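Diário de trabalho, oficina partilhada Gritotia

Segunda-feira, fim da tarde

Regista-se que a sessão teve início às 14h30, com a bancada já montada e o tapete verde fixado. O Luuk Smits assegurou a parte de software; a mim coube a mecânica das mãos e a verificação dos cabos. Continuamos a utilizar a designação Ellero para o conjunto completo e Shih para o controlador de pulso, conforme ficou acordado em março.

A primeira hora foi dedicada à calibração do pulso direito. O valor de repouso do terceiro dedo encontrava-se desviado e foi corrigido para 418 na tabela de posições. O pulso esquerdo não exigiu alteração. Procedeu-se em seguida à revisão do aperto dos parafusos do antebraço, operação que tinha ficado pendente da sessão anterior e que deverá passar a constar da lista de abertura.

Para os ensaios de preensão foram escolhidos frascos de plástico cor de laranja, com rótulo, por apresentarem uma superfície lisa e uma forma que a mão fecha sem dificuldade de maior. O limite de corrente dos dedos foi mantido em 212, valor inferior ao que o Luuk pretendia. A divergência ficou anotada e será retomada quando houver mais dados.
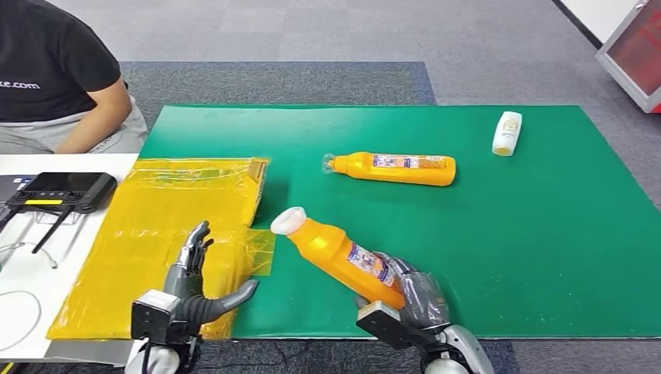

O comportamento da mão esquerda continua a merecer reservas. O polegar abre em demasia quando os restantes dedos se encontram estendidos, e materiais finos, como a folha de plástico amarelo, são os que mais expõem esta limitação. A solução provisória consiste em reduzir o curso do polegar para 82 por cento. A definitiva passará, muito provavelmente, por uma nova peça de encosto, cujo desenho me comprometi a apresentar.

No que respeita à programação, foi guardada uma nova versão da rotina Grulto, com um atraso de 500 milissegundos entre o fecho dos dedos e o levantamento do braço. O movimento torna-se mais lento, mas a sequência é mais fácil de acompanhar e de interromper a partir do comando. O Luuk considera o atraso excessivo para uso corrente - admito que tenha razão - e propôs que passe a ser um parâmetro configurável.

Ficam pendentes a substituição da abraçadeira do cabo preto do lado esquerdo, a impressão da peça de encosto e a cópia dos registos para o disco da oficina. A bancada foi desligada às 18h40. A chave ficou no armário.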